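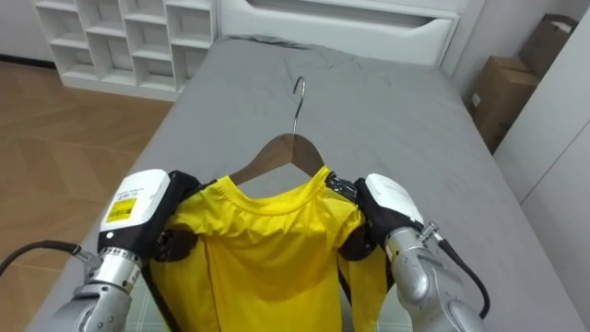
## 04/12/2018 - press archive bench

Back on the Vistness letters today, the open appeals that ran in the Mokgate papers in March while the ceasefire talks were on. I've now keyed in 174 of them and, my goodness, people did write at length! Most ask both governments to keep talking - 32 mention the border crossing by name.
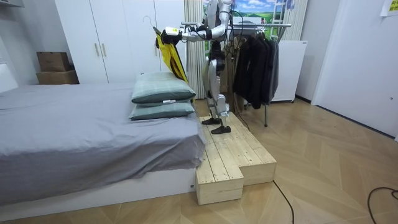
Two are printed twice under different headlines, so I've kept the earlier one each time. The Kusitz scans are still too faint to read on page 3, and I'll try them again with the lamp lower.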